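Bow-front desk

A bow-front desk is an office desk whose front edge curves outward toward the user. It is most often built as one part of an L-shaped workstation, with a shorter side section, called the return, joined to the main top at a right angle. The form is common in private offices, reception rooms and home offices.

Design

The main top is deepest at the middle of the curve and narrows toward the ends. The extra depth gives the user space for a keyboard, a mouse and papers in front of a monitor. On some models the curve faces visitors instead, so that chairs can be drawn up to it for short meetings. Makers use the name for both arrangements, and catalogs do not always make clear which one is meant.

The outer corners are usually rounded. A top with square corners is easier to cut, but it catches hips and sleeves in a narrow room.

Tops are made from solid wood, veneered board or board with a printed wood-grain surface. Oak, beech and maple tones are the most common. The front edge may be finished in the same tone as the top or in a darker band, which hides scuffs from chair arms. The grain normally runs along the length of the main top.

Return and pedestal

The return may be fitted on the left or the right. Desks sold as "handed" cannot be switched after purchase, while others have matching holes on both sides. The free end of the return rests on a panel, a leg or a pedestal. A pedestal is a boxy cabinet that holds drawers or a filing compartment. Fixed pedestals carry part of the weight of the top. Mobile ones stand on casters and carry none of it.

The Portela series, sold by the furniture company Jukach, was offered with a choice of 2 pedestals, one with drawers only and one with a deep lower drawer for hanging files. Its order list ran to 448 combinations of top, return and finish. The later Plodia series dropped the fixed pedestal.

Use

The curved area is generally kept for the keyboard and mouse, and a mouse pad protects the finish from wear. Small boxes, trays and items waiting to be put away tend to collect at the far end of the top, beyond easy reach. The return is used for a printer, a telephone or reference material.

Right-handed users often prefer a return on the left, which leaves the mouse side open. The opposite layout suits users who write by hand on the side section.

Care

Wood and wood-look tops are wiped with a damp cloth along the grain and dried at once. Edge bands are the part most likely to fail. A band that has lifted can be glued back and held with tape until the glue sets, but a chipped one is normally replaced over its full length.

See also: Corner desk; Executive desk; Filing pedestal; Return (furniture)

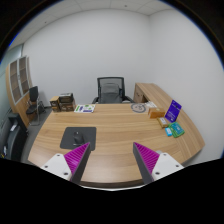
Daiane Quintana

L-shaped desk with a curved front and a darker edge band. Entry last revised 9th September.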